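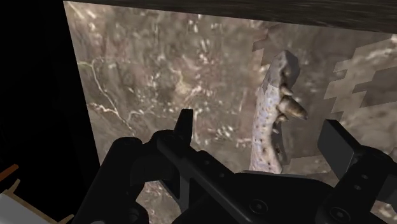

2 min read

varkix-dirsync

Hello, and thanks for stopping by! Varkix is a small tool that copies staff details out of a directory server and into whatever intranet you happen to run. Names, job titles, phone numbers, who reports to whom, that sort of thing. I wrote it for Ratdale, where we had three places to change a phone number and none of them agreed, and it has grown a fair bit (mostly in the evenings) since then.

What it does

It reads accounts from one or more parts of your directory, compares them with what the intranet already holds, and writes only the differences. The first run is slow and every run after that is quick. Our own first run took 148 minutes, so do start it after everyone has gone home.

It doesn't touch passwords and it never writes back to the directory. People keep asking me for write-back and I keep saying no – I'd like to sleep at night.

Before you start

You'll need a service account that can read the directory, including deleted objects. That second bit catches everybody out. Without it, leavers stay in the intranet for ever and you'll get a very odd phone list by Christmas. An ordinary read-only account can't see deleted objects, so ask whoever looks after your domain to grant it separately.

You'll also need a spare database. An empty one, please! Varkix creates its own tables and will stop with error 70 if it finds somebody else's in there.

Setting it up

Copy settings.sample to settings.local and fill in the server name, the service account and the branch you want to read. Start with a small branch. I use the Olivares office for this because it's tiny and they're very forgiving.

Then run:

varkix check
varkix preview
varkix sync

The check command tests the login and the permissions. Preview lists every change without making it, and I'd read that list properly the first time (I didn't, and renamed an entire department). Sync does the real thing.

Settings worth knowing

batch_size – how many accounts to fetch in one go. The default is 200. If your server cuts the connection halfway through, lower it.

manager_field – where to look for the line manager. Leave it blank if you don't keep managers in the directory.

skip_disabled – on by default. Turn it off if you have people on long leave who should still show up in searches.

photo_source – off by default, and still a bit wobbly. Large pictures get skipped with a warning in the log.

Known problems

Accounts with two primary email addresses are picked up twice. Moving someone between domains looks to Varkix like one person leaving and another joining, so their profile text gets lost. Pei-shan Tsai has a fix for this on the teketti branch and it should be merged in November, once we've tried it against a copy of the live directory.

Nested groups deeper than 2 levels are ignored. I know, I know.

Thanks

Lorena Tapia wrote the whole preview command and most of the tests. Pei-shan looks after the installer and answers the questions I can't. If something breaks, open an issue and paste in the last part of varkix.log, with the server names taken out.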